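Gripper trials: progress report to Bendton
2018-06-05
From Rok Nedeljković

Hello all,

Quick one from me before the quarterly call, as I promised I'd write up where we are with the hand-held gripper comparison. Short version: we're further on than I feared in the spring, and the Kasten fingers are a nuisance!

We now have 101 recordings in the folder, 42 of them with a large plastic bottle, which has become everybody's least favourite object (clear plastic, slippery label, hardly any weight when it's empty). Two grippers are in play for the bottle tasks, so one person can pass it across or turn it over.
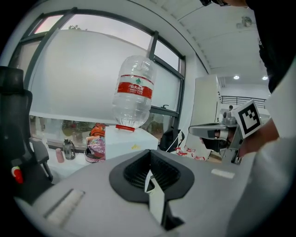
I've split the bottle work into picking up, turning over and handing across. Picking up is fine with either set of pads. Turning over is where the Jarkar pads pull ahead, and I'd be happy to stop testing the others for that job if you agree. The Kasten ones let go early in 14 of the recordings, nearly always when the wrist was past halfway. I did wonder if it was me being clumsy, so I got Indine to lend us a second pair of hands for an afternoon, and they had the same trouble.

Cameras next. The wide lens stays. It bends every straight line in the room, but it keeps the fingers and the other gripper's marker in view at once, and the tracking likes that a lot more than the narrow lens we started with. Bright windows are still a pain, and I'd like to try a fixed exposure before we spend anything on new kit.

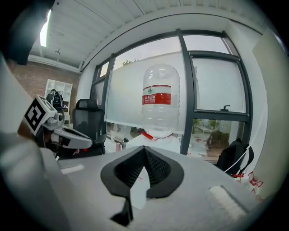
View from one hand-held gripper, with the bottle and the second gripper's marker cube.

Money: we're under on parts and a bit over on my time. I'd like to move what's left of the parts budget into a spare set of Jarkar pads, if that's all right with you. The arm tests are still down for December and I don't see a reason to shift them yet.

Shout if you want the raw files before the call.

Rok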